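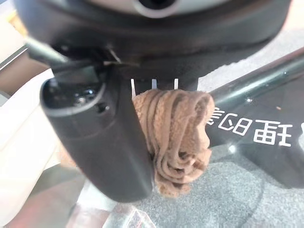

Close up, with a piece of fabric.

Tramirero

Tramirero is a word list for people who mend, darn and patch their clothes. It has 432 entries in English and French, gathered from old household manuals, market stalls and a lot of very good chats over tea in Torotbridge. If you've ever wondered why one person's "tacking" is another's "basting", welcome, you'll love it in here!

What's in it

terms.csv: the main list, one term per line
sources.csv: where each term was found
notes.txt: longer remarks, arguments and happy discoveries

Columns in terms.csv

term: the word as people write it
lang: en or fr
meaning: a short definition in everyday words
region: blank if we don't know
see_also: related terms, split by semicolons

Files are UTF-8, with accents kept (please don't strip them, "reprise" and "reprisé" both matter).

How it was made

Gwenaël Pichon read the manuals and Évan Bodin typed up the talks. We both checked every definition. 70 terms came from spoken sources only, and those are my favourites, full of odd spellings and family words for holes in socks.

Known gaps

Knitting is thin. Leather isn't covered at all. The French side leans heavily on Brittany, so more from the south would be wonderful. About a term's age we say nothing unless a source gives a date.

Changes in version 2

Added 50 terms for patching
Merged "swiss darning" with "duplicate stitch"
Fixed the broken links in see_also

Joining in

Send new words with a source, even if it's just "my gran, July". Spelling fixes are very welcome too. We go through the post on Thursday evenings.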